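# Kaletti ハンドグリッパー 製作メモとデータカード

Kaletti は、手で持って使う二本指グリッパーと、それで集めた操作記録をまとめたリポジトリです。本体は自宅の作業机と共同工房 Hirerska で製作しています。設計と管理は Aatos Väisänen が担当しています。

## 収録内容

- `cad/` 本体、指、リンクの図面
- `firmware/` 開度センサー読み取り用のプログラム
- `episodes/` 操作記録
- `tools/` 変換と確認のためのスクリプト

記録は400本あります。一本の長さは70秒以内で、これを超えたものは途中で区切って別の番号を付けました。300本は自宅の居間と寝室、残りは工房で録っています。

## 本体の製作

部品は家庭用の3Dプリンターで出力します。本体の出力には42時間ほどかかります。指とリンクは別に出し、関節は金属のピンで留めます。

左右のリンクは必ず同じ材料、同じ設定で出力してください。以前、片方だけ出し直したところ、穴の径がわずかに違い、閉じたときに指先がずれました。穴は出力後にリーマで仕上げます。ピンを締めすぎると開きが渋くなるので、指で押して引っかかりなく動く程度にとどめます。

開度センサーの基板は Bedoya という名前で図面に入っています。旧版の Cerby とは取り付け穴の位置が違うため、古い本体には付きません。

## 記録の手順

1. 電源を入れ、指を全開にして開度の原点を取る。
2. 指を一度閉じ、数値が最小になることを確認する。
3. 記録を開始し、対象に近づける。
4. 操作を終えたら指を開き、記録を止める。
5. 失敗した場合も消さず、`result` に `fail` と書く。

自宅での記録は、布もの、ケーブル、小物を主な対象にしています。片付けた机の上だけで録ると背景が偏るため、ベッドやソファの周りも普段の状態のまま使っています。

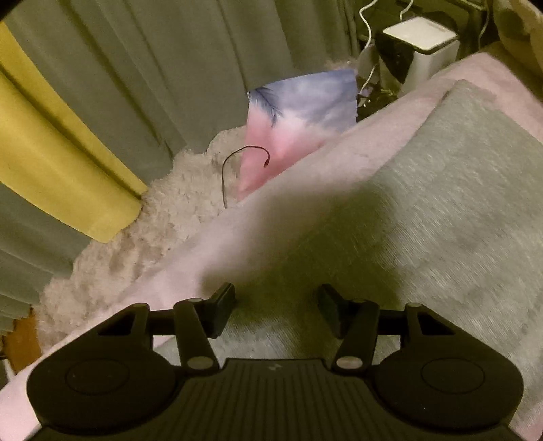 柔らかいものは、つかむ位置によって形が大きく変わります。クッションや毛布では角や折り目を狙うと安定しますが、記録では位置を指定していません。つまみ直しも一つの動作としてそのまま残します。ケーブルは端子側を強く挟まないようにしてください。

## ファイル形式

各記録のフォルダには、映像、開度、姿勢、メモの四つが入ります。

- `video.mp4` 手元の映像
- `width.csv` 時刻と指の開度(ミリメートル)
- `pose.csv` 時刻、位置、向き
- `note.json` 場所、対象、結果

時刻はすべて記録開始を零とした秒です。映像と開度の時刻は `tools/sync.py` で合わせてあります。姿勢の推定が途切れた区間は空欄のままで、補間はしていません。

## 既知の問題

- 無地の布が画面の大半を占めると、姿勢の推定が飛ぶことがあります。
- 長い毛足の生地はリンクの隙間に入りやすく、開度の値が全閉まで戻らない記録があります。該当する記録には `snag` の印を付けました。
- 夕方の記録は暗めです。露出は固定していません。
- 工房の記録には作業音が入っていたため、音声はすべて削除しました。

## 変更履歴

- 6月:リンクの穴位置を修正。旧図面は `cad/old/` に移動。
- 7月:`note.json` に場所の項目を追加。
- 9月:同期スクリプトの丸め誤差を修正。修正前に変換したファイルは、もう一度変換してください。

## 利用条件

図面と記録は、個人の製作と研究の範囲で自由に使えます。再配布するときは、このファイルを一緒に入れてください。不具合の報告には、記録の番号と使った図面の版を書いてください。

印刷する | メールで送る

お問い合わせ | © Kaletti / Aatos Väisänen | ページの先頭へ戻る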